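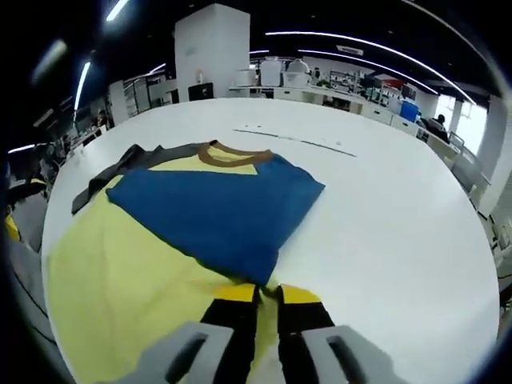 A Shirt in Four Colors and the Question of How to Fold It

Friday, March 8, 2019

Some clothes are simple to put away. A white T-shirt has the same color wherever you take it, and when it is folded you can see in one second if the edges meet. A color-blocked shirt is a different case. It has lines of its own, and these lines do not always go where the fold wants to go.

I started to think about this seriously last winter, when I moved to a smaller apartment in Tonville and lost one complete closet. Everything I own for the upper body now lives in three drawers. Before, I was hanging all my shirts and never asked myself anything. Now I fold each week, and I have opinions about it, which surprises my family.

Let us take the shirt at the top of this page. The body is yellow-green, a wide blue panel lies over the chest and comes down to a point, and the collar is brown and ribbed. One sleeve is blue and the other dark gray. If you put it down on a table without care, the eye follows the blue point and believes that this is the middle of the shirt. Maybe it is, maybe it is not. I have folded a similar shirt by its colors many times, and it always came out with one shoulder wider than the other.

What helps me is to forget the colors and look for the seams. The two shoulder seams and the two side seams tell you the true shape of the garment. I lay the shirt with the collar away from me, pull the hem straight, and only then I look at the sleeves. A sleeve that lies crumpled takes more cloth under itself than you think, and this cloth becomes a hard lump in the drawer. So the sleeve must be opened completely first, to the end.

The surface matters also. For years I folded on the bed, as my mother did, and a bed is too soft for this work. The cloth sinks and the edges walk away. A big smooth table is much better, and a white one is the best, because the fabric edge is clear against it. The dark gray is the color that shows the difference most. On my old brown blanket I could not find the border of a gray sleeve in the evening, even with the lamp.

After the sleeves come the long folds. I bring one side toward the middle, then the other side, and I smooth from the collar down with the flat hand. With knitted fabric you should not pull, only press. Then the bottom goes up, one time for a deep drawer and two times for a shallow one. The small shop Kalier on Salazar Street, where I buy too many secondhand shirts, keeps its knitwear on open shelves and folds everything in such a way that the collar is looking at the customer. I copied this. In a drawer you see the collar and you know which shirt it is, so the rest of the pile can stay in peace.

There is one more thing that I learned slowly. Large pieces in strong colors should be spread out alone, before you touch the next one. When blue lies over yellow-green and dark gray goes under it, it is easy to take hold of two layers when you wanted one. I have carried a pair of trousers to the shirt drawer in this manner, more than once.

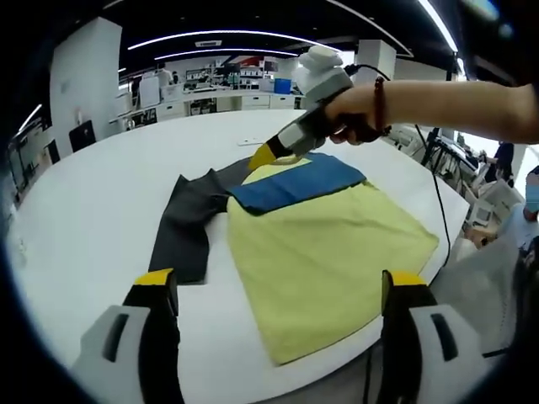 Yellow-green, deep blue and dark gray fabric on the round white table.

A round table needs a small adjustment, by the way. With a rectangular one you can put the hem parallel to the edge and trust it. With a round one there is no straight edge to help you, so you have to take the line from the cloth itself. I use the hem for this. A friend of mine puts down a long ruler, but I find it gets under the fabric and makes its own wrinkle.

How much time does all this need? Less than it sounds. The first Sunday I was standing at the table the whole afternoon and I was in a bad mood after. Today I do the week's washing while the soup is cooking. I still hang two linen shirts, because linen remembers each fold, and I have no answer for that.

In April I will take out the summer things, and the drawers must be arranged again from zero. The yellow-green pieces will go in front. I like to see them when I open the drawer in the morning.

Comments (3)

Reader in Tonville
I do the opposite and roll everything. It is true that the collars suffer.

drawer_person
Please write about fitted sheets next!

Guest 302
My daughter has a blouse with two different sleeves and I was folding it wrong all this time. The seams advice is good, thank you.

Related

Linen in summer: to iron or to leave it
Secondhand knitwear, what to check before you pay
Three drawers for one year
How to wash strong colors together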